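White table top in the playroom: wipeable finish, and do I need a cloth on it?

Posted by Amos Pettigrew
Apr 7, 2024

Hello all, first time posting though I've been reading the furniture threads since last September. We've just taken over a big white table from my sister-in-law and it's going in the back room as the play table. She had it as a cutting-out table for her sewing. It's matt, a slightly greyish white, and huge, you could sleep on it. No label underneath apart from a sticker that says Dollier and the number 776, and I can't find anything of that name still being sold.

The main use will be play food. My two are three and five and they run a café more or less full time. There are plates, cups, a teapot with no lid, buns, fried eggs, the lot. On the old pine table it didn't matter what they did because it was wrecked already, but I'd like to keep this one decent for a year or two.

So, what I want to know:

Does a matt white top mark badly from plastic plates being pushed about on it? I'm thinking of coloured ones especially. Ours are red and green and I've got visions of streaks everywhere.

What do you clean it with? I've always used the Presport spray on the kitchen side but I put a bit on the corner of this and it dried with a sort of shiny patch. It's faded now but it gave me a fright.

And is it worth putting an oilcloth over it? My wife says yes, I say we may as well have kept the pine one. Also they pull cloths off. The last one came down with a full jug of water on it (real water, the café was having a busy day).

Thanks in advance for any help. Sorry it's long!

Arlo Quintanilla
276 posts

Hi Amos, welcome. We've had a white matt top in ours for ages and I'd leave the cloth off. I tried one for a few months and all that happened was crumbs got underneath it and then got ground in every time somebody leaned on it, so I ended up with more little scratches than I'd had before. Plus you lose the nice thing about a plain white table, that you can see everything on it. Small bits of play food vanish completely on a patterned oilcloth. I once spent a whole bath time hunting for half a strawberry.

Shiny patch: stop with the spray, I'd guess it leaves a film behind. I use a soft cloth, warm water and the tiniest drop of washing-up liquid, then wipe again with plain water and dry it off with a tea towel. Do the drying bit, it does make a difference on matt. If you skip it you get cloudy swirls when the sun comes in low. For felt tip I dab with a baby wipe first and go straight over it with the damp cloth. Don't scrub with the green side of a sponge whatever you do, it polishes the matt off and that doesn't come back. Ask me how I know.

Plates: ours are plastic, from the Morais tea set, and I haven't had any colour come off them. What does leave a line is grit stuck to the bottom of a plate, so if they go outside with it (mine serve the guinea pigs) give the bottoms a wipe before they come back in. You'll get some faint grey specks over time. I've stopped seeing them.

One thing I'd say is keep the play stuff at one end. We keep a plate at the far end and that's the "counter", and the rest of the table is left clear for drawing or puzzles. It started because I was sick of moving forty bits of lettuce every time somebody wanted to do a jigsaw, and now they do it without being told. Well, mostly.

This is the sort of top I mean, with the blue plate out and a sort of toy bun held just off the edge of it.

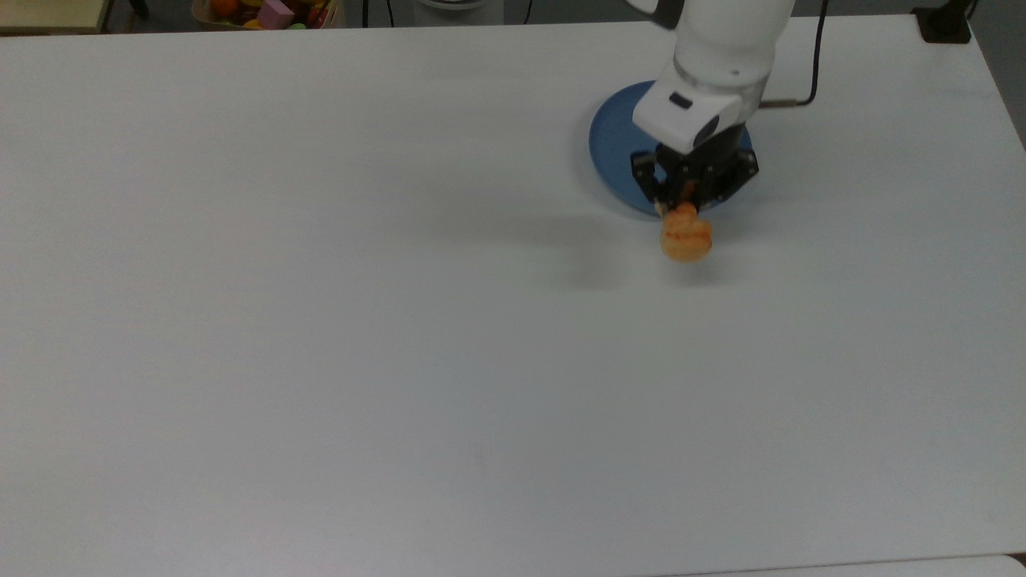

Plain matt white top, blue plate up at the counter end.

If yours looks like that you've got nothing to worry about. It'll take a fair bit of café.

Oh, and on which play food to get if you're adding to it: I like the lumpy bakery sort with a bit of texture. Little hands can get hold of them and they don't roll away like the smooth apples and oranges do. The shiny ones shoot straight off a hard table and under the radiator.

Stallano_Mum
3,296 posts

Oilcloth every time for me, sorry Arlo! But get the kind with the felt back and clip it on at the corners.

Re the shiny patch, we had that on our desk and vinegar got rid of it. Not sure if it's the same sort of top though so don't blame me.

Amos Pettigrew

Thank you both, really helpful. Tried the warm water and washing-up liquid tonight and dried it properly, and the shiny bit has nearly gone. I might save the vinegar in case it comes back.

Love the counter idea. I've put one plate at the window end and told them it's the till. The five-year-old has already asked who is going to be the manager, so we may be some time. No cloth for now, and I've told my wife I'll buy one myself if there's a single scratch on it by half term.

Arlo Quintanilla

Glad it worked! Put some felt pads on the chair arms as well if they slide under the table, ours took a chip out of the front edge before I noticed they were catching. I got a sheet of stick-on felt and cut it to size, and it's held up fine apart from one corner that somebody picked off.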